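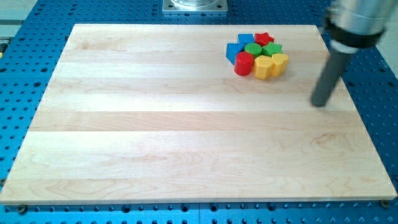 Fig. 2. Push rod lowered beside the block cluster, tip just above the maple board.

Your first push run

I wrote this part after setting up three of these Kimum push kits, so you get my shortcuts along with the official order.

1. Lay the board flat on the perforated table, leaving a strip of table showing on every side.
2. Fit the two screws along the near edge. Snug is fine – crank them down and you'll chew up the wood (ask me how I know!).
3. Group the eight shape blocks toward the right side, standing on their bases and touching each other. The color order doesn't matter one bit.
4. Open Zarholm, load the Push profile and set the speed to 60. You can go up to 118 later, but please don't start there.
5. Jog the arm until the rod tip hovers over bare board, close to the blocks but clear of them.
6. Press Save Start, then run the profile once with your hand near the stop button.

Note: If Zarholm shows code 602, the rod length is set wrong. Go back to Tool Setup, type it in again and repeat step 5.

Caution: Never let the tip press into the board while jogging. Use the slow jog for the last bit, and keep fingers out from under the rod.

Questions? Write to Yuzhen Dong, Kimum Support | © Kimum, April 2023 | Back to top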